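Open day at Stullidow

I spent most of a Saturday-sized chunk of time at the Stullidow open day in November and said I would write it up. Then Christmas got in the way, so this is going up in February 2026. Sorry to the two people who asked.

I got the 186 bus from Rurnivley, which drops you at the bottom of the hill. It is a steep walk and the signs run out halfway. I was early anyway. They let people in small groups and mine was the second group, so I had a cup of tea in the entrance and read the leaflet.

The project is called Brostent. They are trying to teach robots to handle household things, and most of the day was about how the teaching gets done. A person works with grippers held in the hands, doing ordinary jobs, and each go is recorded so that a robot arm can learn from it later. The talk at the start lasted 16 minutes and could have been shorter. The demonstration was what I had come for.
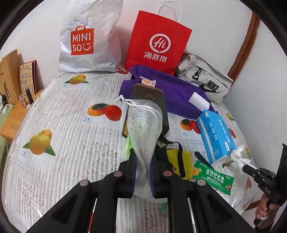 Soft things are the hard part, according to the woman who took our group through it. A box keeps its shape when you take hold of it. Cloth and thin bags fold up or slide, and they never lie the same way for the next attempt. That is why so much of the practice is done with bags, pouches and packets, all muddled together. If everything were laid out in rows the robot would only learn rows.

I asked how many attempts a robot needs before it can do a job by itself. She said it depends on the job and wouldn't give me a number. Somebody else asked about washing up and got much the same reply.

We were allowed a turn with a practice pair in the next room. I found them awkward. You lose the feeling in your fingertips, so you have to watch what you are doing the whole time, and I squeezed too hard on nearly everything. My job was to put a sock in a bag. It took me roughly 5 minutes and the sock came out again when I let go. A boy of primary school age did it straight after me with no trouble.

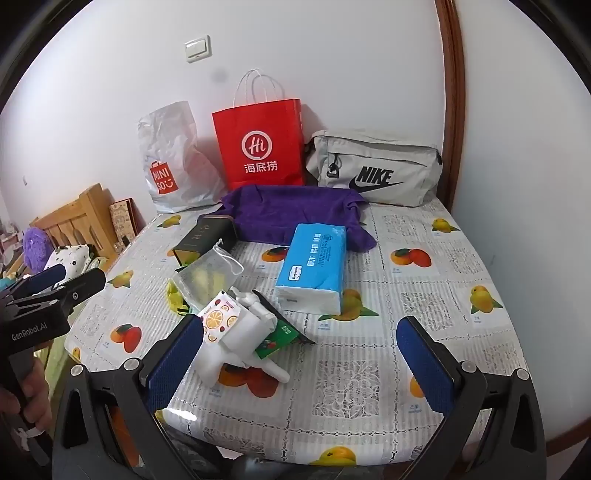
Bags at the back, smaller things in front, and the gripper open between goes.

After that there was a short film about Tak, their robot arm, which was away being repaired. That was a disappointment, as it was on the poster and I had hoped to see it move. The film was fine but the sound was low and I was sitting near the door.

Entry was free and the tea was a pound. There is a step at the front door but a ramp round the side, which you have to ask for. They plan another open day once Tak is back and I have put my name on the list. I'll take the earlier bus and wear better shoes for the hill.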